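# Budthorpe Robotics Club: Frequently Asked Questions

**Who can join?**

Anyone enrolled at Budthorpe, in any major. Most members have never touched a robot before their first meeting. We meet Mondays at 6 p.m. in the Soomro building.

**What is the club working on this year?**

Our project is called Pakalen. Members record everyday sorting and tidying tasks with hand-held grippers, and the recordings are used to train a small robot arm. This term's tasks are all about small items, such as rings, chains and bottle caps.

**Do I have to record on campus?**

No. Grippers can be checked out in pairs for up to a week. Any flat surface at home will do, including a bed or the floor. Patterned surfaces are welcome, and so is ordinary clutter. Please keep your hands behind the jaws while you record.
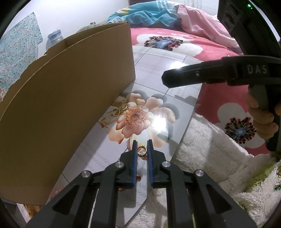
Each session should run 30 minutes or less. Stop sooner if your wrists get tired. Upload your files to Bitport the same day and put the task name in the title.

**How many recordings do you need?**

The goal is 200 per task. We have 1,721 across all tasks so far. The small-item task stands at 227, so it is past the goal, but we will keep taking new ones until the end of November.

**What if I drop something or miss a grasp?**

Keep going and try again. Don't delete the recording. Mark it "retry" when you upload it.

**Can I use my own jewelry?**

Yes, but use pieces you don't mind scratching. The club can't replace lost or damaged items. Costume jewelry works fine.

**Do I need to know how to code?**

Not for recording. The training group uses Python and meets after the main session. You can sit in on it without signing up.

**Is there a fee?**

No. You only pay if a gripper comes back broken through misuse. Report loose screws or worn pads when you return the pair, and there is no charge for those.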